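Slept badly, got in early, and the coffee machine on our floor was already out of pods. Levente says the machine is the only thing in the building that has been properly automated and look how that's going.

They've started calling it the tidy line now. Last month it was the sorting cell, and before that it was just "the arms." I notice the name gets softer each time. Renata Baran ran the meeting and used the word "relief" so often I started putting little marks in my notebook. The arms will relieve us of repetitive handling. They will relieve pressure on the late shift. Kazimiera, who has been on returns longer than anyone and can clear a desk set in the time it takes me to find my gloves, asked whether they would also relieve her of her job. Renata said no one was talking about that. Fine. Somebody should be.

The whole pitch is that Timix takes over unpacking the office kits that come back from rentals, the junk people leave in them included. Pens go with pens, food in the bin, glass set aside. I do 80 kits on a decent day. The target on the slide was 231, with both arms going and one person watching. I asked who picked the number and got told it came from Treltix. So a company that sells arms thinks we should have more arms. I wrote that down too. 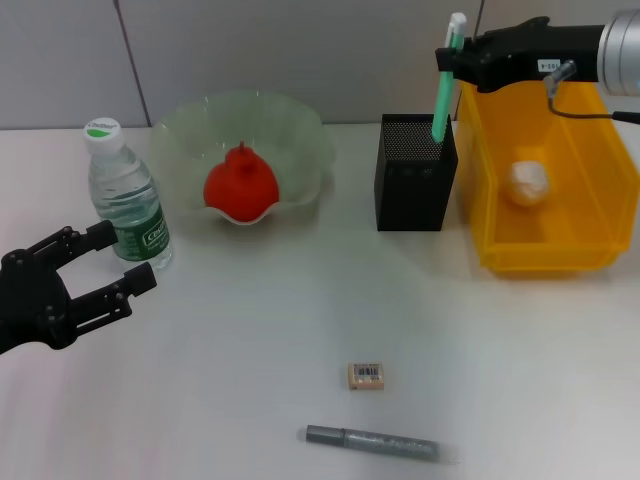 Plellico annex, 17th June

Went over after lunch to see the table for myself. Two arms, a black gripper on each, and a spread of odds and ends on a white top. One had hold of a green marker up near the cap, over the mesh pen holder. The other hung there with its fingers wide open near a C'estbon bottle with some water still in it. I stood with my arms folded like my father at a car dealership.

I'll be fair. It's a better spread than I expected. There's a glass bowl with a frilly rim and a pomegranate sitting in it, and I wouldn't want to be the one who chips that. An eraser and a gray marker out in front. It's nearer to a real return than the neat blocks in the brochure. But a real return has gum on it, and a charger knotted around three other chargers, and once a set of dentures. I said so to Inès Picard, who is training on the station, and she laughed and then looked over her shoulder.

Her side of it bothers me more than the machine does. She used to move all day and talk to people. Now she sits on a stool and watches for trouble, and when there's trouble she presses a button and fills in a form. She says her back feels better and her head feels worse. She's also on the same pay, although the posting called it a technical role. I asked Bogumił about that, him being the union rep, and he said he'd raise it with the other things. The list of other things is getting long.

Kazimiera wouldn't come over to look. She said she's seen a marker get put in a cup before.

Renata caught me on the way out and wanted to know what I thought. I told her I'd like to see it do a full shift with kits straight off the truck and nobody from Treltix in the room. She said that's planned for December. I asked if the staffing plan gets decided before then or after, and she said those were separate conversations.

Home late, rain the whole way. Need to call the dentist, and find out if 19 unused vacation days carry over if they move me to the Yorath site. Leftover soup for supper.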